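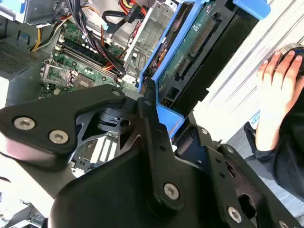 From: Helju Jankauskaitė
To: teardown-automation list
Subject: Re: Bosholm gripper kit for PC disassembly, worth the price?

Hello Ffion, hello all,

Ffion Rosser wrote:
> We are thinking of the Bosholm two-arm package for our
> refurbishing line. The offer from Pronell includes the
> grippers, the fixture plate files and 30 days of remote
> support. Our cases are mostly old office towers, all mixed.
> Has anyone on the list tried it with real machines and not
> only with the demo box? I am most worried about drive
> removal and about cables. Also, is the wrist camera any use
> when the fingers are so wide?
>
> Ffion

We have the same package on evaluation since August, so I can answer a part of this. Szu-yu Peng does most of the programming and she corrected my draft, but the opinions are mine.

First the drives. With towers where the drive sits in a plastic caddy with a release tab, we are satisfied. The tab gives the gripper something to press, and the force setting in the Pronell software is fine enough for this. For drives held with screws you will need a separate tool. It is not in the offer, please ask for it before you sign.

Cables are the weak point. The software has no good idea of what a cable is. If the wires from the power supply go across the middle of the case, the planner treats them as free space and the fingers go through. We now begin each job with a step where a person moves the cables aside and confirms on the screen. Pronell says this is the intended way of working, but I did not find it in the manual.

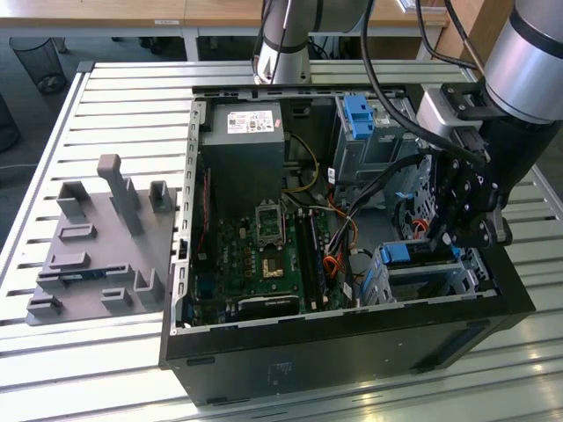 The fixture plate is better than I expected. We print it ourselves from the files they send, and we changed the slots two times already to fit our parts. Sioned Beddoe made a version with a taller post and she can share it, if Pronell has no objection.

About the wrist camera: yes, the fingers take a large part of the view. For the last few centimeters it is still the camera I trust more, and the fixed camera is good for choosing the approach. If you buy only one, I would keep the fixed one and accept slower work. Gwenllian Yorath at Fanis has the opposite opinion, so maybe she will write too.

Memory modules we do by hand. The clips on the slots are too small for these fingers, and I do not want to pay for broken boards while we are still testing.

Some smaller remarks:

The calibration takes us 4 hours after every change of the table, the brochure promises less.

Support answers quickly in the morning and slowly after lunch.

The spare finger set costs 230 euros without shipping. Order one with the package.

For a line with mixed towers I would ask for a longer trial, 3 months if they agree. I can send you our list of case models with notes, only tell me which format you prefer.

With best regards,
Helju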